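Lastinwood open house, 28 March 2021

So I finally made it out to the Lastinwood post house, after putting it off since forever. It's a little place, just three edit rooms and a mix stage at the end of a long hallway, and they opened the doors to anybody who cuts their own films and was willing to sign up for a slot. I was in the 10 o'clock group and got there early enough to drink two coffees in the parking lot.

The first room was running Jivex, the logging software I keep hearing about. I've always logged footage in a plain old spreadsheet (don't laugh!), so watching someone pull up every take of a line in a couple of seconds made me a bit jealous. They had a short called Dristuseck open on the big monitor, shot over around 30 days last July, and they let us poke through the bins. So tidy! Mine look like a junk drawer.

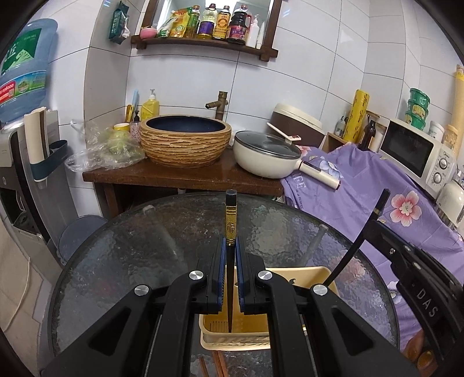
What I really wanted to ask about was sound, and the mix stage was worth the drive all by itself. They played us the same kitchen argument with the room tone in and then with it stripped out, and the stripped version felt so strange, like the actors were talking inside a closet. I'm going back to my own reel three this week to fix exactly that.

Lunch was bánh mì from Ngô, down the block. Get the pork one. They're planning another open house in the fall, and I've already put my name on the list.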